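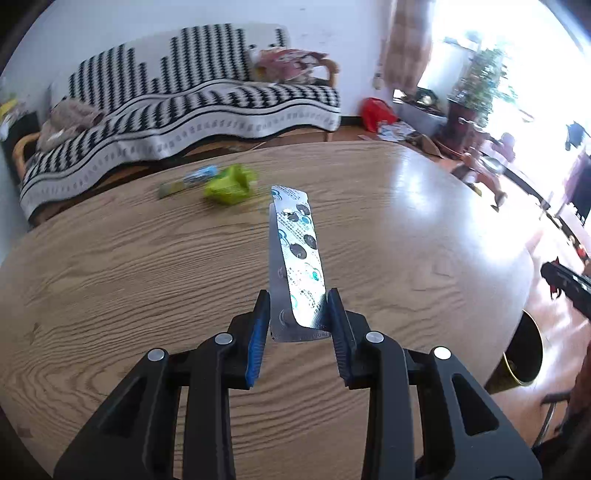 Figure 2. Two blister panels with silver foil, over a wooden table.

4.1 Collection of listed prices

The prices were taken from three comparison sites, Greltell, Vullura and Plokitz. All of them show offers of online shops for small household goods. We have saved the page of each product one time per day during August, always in the morning, and this gave 3680 records after the removal of doubles. A record was treated as double when the shop, the product title and the price were the same on the same day.

A difficulty was the field "lowest price". On Vullura this field includes the delivery cost, but on Plokitz it does not, and on Greltell it depends on the shop. We therefore added the delivery cost by hand where it was given in the offer text. For 40 records it was not given – these are kept in the data but are left out of Table 3.

Products with only one seller need special care. For them the lowest and the highest price are equal, so the spread is zero by definition and says nothing about competition. Following Khổng, we report these products separately. The remaining products were divided into two groups by their median price, and the same test was applied to each group.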